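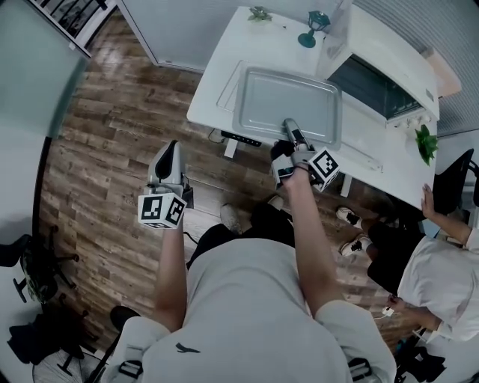

Borrowing From the Farkmont Kitchen Library: Your Questions

Filed under: Using the Library / Baking & Trays

Updated June, by the Farkmont front desk

What is a kitchen library?
It's a regular library with worse shelving. Members borrow cake tins, preserving pans, pasta machines and the fondue set, which has gone out 2 times since we opened and come back smelling of fondue both times.

How much is membership?
Five dollars a month per household. Share houses count as one household provided you can agree on who is returning the stockpot.

How long can I keep things?
Two weeks. You can renew once online if there's no hold on the item. Christmas tins can't be renewed in December, and we've heard all the arguments.

Do I have to clean it first?
Yes. "Soaking" is a stage of cleaning and we don't accept returns at that stage. Baking trays should have no grease in the corners. Please keep steel wool away from anything non-stick, and don't put the cast iron through the dishwasher, even on the gentle cycle, even if your brother-in-law does it with his.

My tray has gone a funny colour. Am I in trouble?
No. Metal discolours and we can live with that. Warping is fine too, up to the point where it rocks on the bench. If it rocks, tell us at the counter and we'll retire it to the seedling bench out the back.

What if I break something?
Glass and ceramic are charged at replacement cost. For appliances, the most you'll pay is the $50 excess, unless you've tried to fix it yourself with tape.

Can I donate my old gear?
Probably, but ask first. We'd love large roasting trays, springform tins that still spring, and kitchen scales. We have enough bread machines. We have enough bread machines for a town of 2,000, and Farkmont is nowhere near that.

What's the difference between the Gullico and Lagman mixers?
The Gullico is quieter and has the bigger bowl. The Lagman is heavier, louder and much better with bread dough, and you will want a car. Neither comes with the mincer attachment, which is catalogued separately under M and is currently overdue.

Why does the booking site say Nomon?
Nomon is the booking software. It logs you out after five minutes, so have your card number handy.

When are you open?
Saturday, 9 am to noon. Returns can go through the side hatch at any hour, knives excepted.

Farkmont Kitchen Library | Contact the desk | Back to top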